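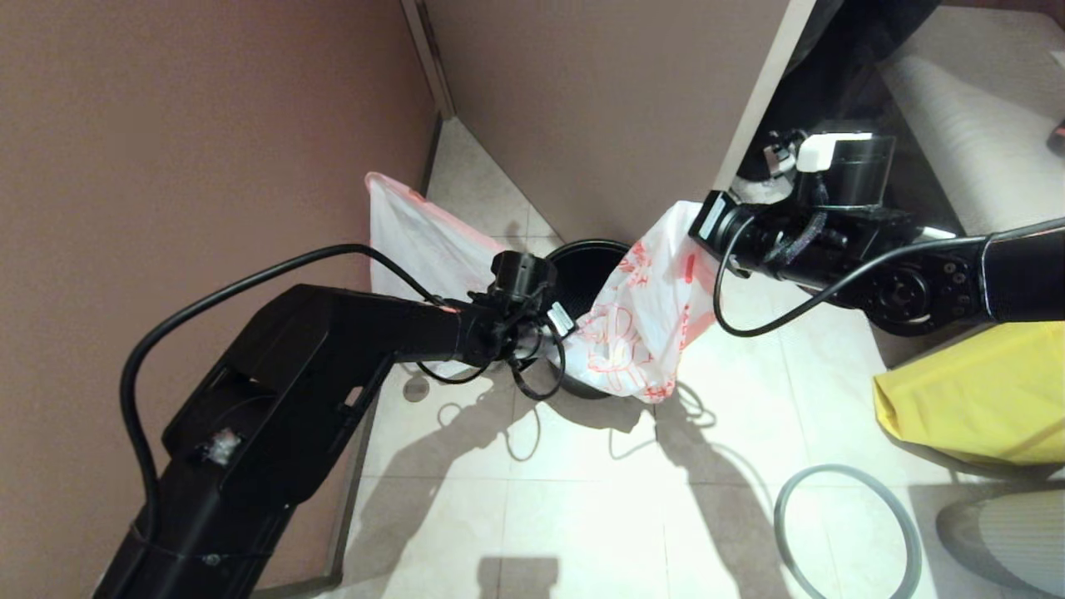 Bin liner (reused shopping bag)

A bin liner, in the sense I'm using it on this page, is any bag you put inside a trash can so that you never have to scrub the can. You can buy them on a roll, of course. Most people I know use the bags their takeout and groceries came in, and that homemade kind is what I'm covering here, because the store-bought kind already has a page on the Boiko household wiki and I wrote most of that one too.

Names

Where I grew up it was just "the bag." My neighbor Lesia Kuzmenko calls it a second-lifer, which I love and have never managed to get anybody else to say. In Drundbridge you'll hear "can sock," mostly from older people, and mostly for the little bins in bathrooms.

Which bags work

Thin plastic carrier bags are the classic choice. They're soft, they fold over a rim without a fight, and they weigh next to nothing. The printed ones from food places tend to be a good size for a small round bin (the sort that stands in the corner of a restroom), although I've had a few where the handles were so short that there was nothing left to tie at the end. Paper bags are fine for dry stuff. Please don't put tea bags in them!

Check the bottom first. I blow into mine like a balloon, which looks silly and takes two seconds, and I've caught plenty of pinholes that way.

Fitting the bag

Everybody has a method and everybody thinks theirs is the right one, so take this as mine. Hold the bag by opposite sides of its mouth and pull it wide open over the bin. Lower it in, then push the bottom down with your fist so that the air goes out instead of puffing up underneath. Fold the extra over the rim, all the way around, and give it a little tug.

Ostap Shevchuk, who edits this page with me, wants it noted that he turns the bag inside out first so the printing faces in. I think the printing is the nice part.

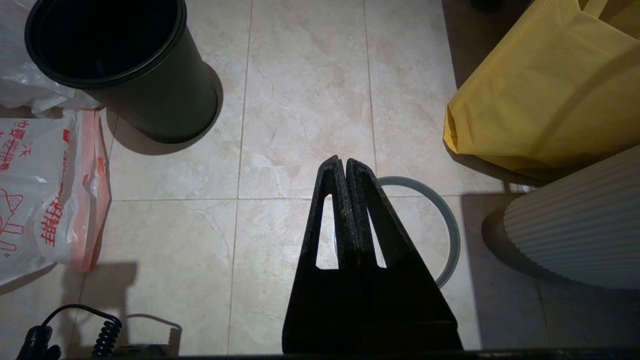
If the bag is much wider than the bin, gather the slack on one side and tie a small knot in it, outside the rim. Some people use a rubber band. A loose bag will slide down the first time you drop in something heavy, like a wad of wet paper towels, and then you're fishing around in there with two fingers.

Small bins in particular

Round ones without a lid are the easiest to line and also the easiest to knock over. In a tight corner I like to take the bin out onto open floor, line it there, and put it back after. Sweep the spot while it's free, especially on pale tile, where every hair shows.

Plant pots come up a lot on the talk page. Yes, you can use a plastic plant pot as a bin, and I had one next to my sewing table for years. The drain holes don't matter once there's a bag in it. It does tip over, though, so put a flat stone under the bag.

Storage of spare bags

I keep 13 of them folded into triangles at the bottom of the bin itself, under the one in use. Tymofii Kostiuk stuffs his in an old tissue box and pulls them out one by one, and I have to admit that's faster. Folding is very calming, however, and I do it in front of the TV.

See also: Dustpan; Twist tie; Restroom corner, cleaning of

Last edited April 25, 2020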